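Robot Arms Take Over Bottle Capping at Prastthorpe Firm

PRASTTHORPE, December 2022 - Workers at Havlíček, a small company that fills and packs bottles for home care brands, are handing over one of the least popular jobs in the building to a pair of robot arms.

The arms stand on either side of a table and work on the same bottle from both sides. One is marked in blue and the other in green, and employees call them by those colors. They were set up in June and spent the summer on practice runs. Since the fall they have been working on short orders, the kind where the bottle or cap changes too often for the company's main filling line.

Until this year, those orders were done by hand. Four people sat at a bench picking up bottles, fitting necks and caps, and turning each one tight. A normal short order is 500 bottles. The largest one this year was 1002.

"You could do it for an hour and be fine," said Sabina Kratochvíl, who worked at the bench for 8 years. "By the end of a shift you couldn't open a jar at home."

Kratochvíl now spends three days a week at the robot table. She shows the arms how to handle each new bottle, watches the first runs and writes down where they go wrong. On the other two days she is back in packing. Her hourly pay went up when she took on the new work, although she said it took several weeks of talks before the raise was agreed to.

Plant manager Janka Tóth said no one has been laid off. Of the other three people who worked at the bench, one moved to shipping, one moved to quality checks and one retired in the fall. The retired worker was not replaced.

"I won't tell people that nothing changes," Tóth said. "We have 63 employees and I expect we will have the same number next year. But I would not hire for the bench today, and they know that."

The arms are slower than an experienced worker. Tóth said a person at the bench can finish several bottles in the time it takes the arms to do one. The company does not mind the speed as long as the arms can keep going through lunch and into the evening, which they cannot yet do without someone nearby. A dropped cap still stops the work until a person picks it up.

Light plastic bottles have been the hardest. If the grippers squeeze too much, the sides give way and the neck tilts. If they squeeze too little, the bottle spins along with the cap. The settings for each type are kept in a binder next to the table, with notes in Kratochvíl's handwriting.

Some employees have complaints. The bench used to be a place where people talked, and packing is louder and more spread out. A few workers have also asked why only one person was trained during the first months. Tóth said that was a fair question. Two more employees will begin training after the holidays, and a sign-up sheet is posted in the break room.

There were safety questions as well. Workers asked for a line on the floor showing how close they could stand while the arms are moving, and for a rule that no one reaches over the table until both arms have stopped. The rule went into effect in the first week. The line took longer, and it was moved once after the packing carts kept rolling across it.

The two arms at the table, with bottles and caps:
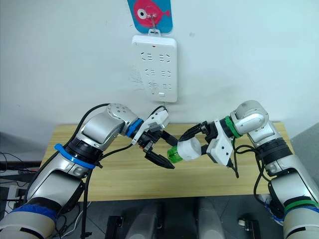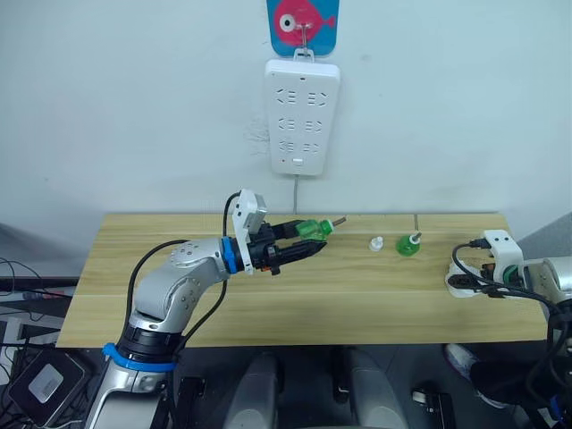

Havlíček plans to keep one hand bench open through next year for rush orders and for glass, which the arms are not allowed to handle. A second robot table is being considered for the company's other building in Grondside, where the work is mostly labeling and boxing. Tóth said a decision will depend on how the first table does with the spring orders.

Employees in Grondside were invited to visit Prastthorpe and see the arms before any decision is made. The first group came by van last month and stayed for half a shift. Kratochvíl said they had many questions, most of them about schedules.

"They wanted to know if they'd have to work nights with it," she said. "I told them I don't, and that they should get that in writing."

The company said it will hold a meeting for Grondside staff before the spring orders begin.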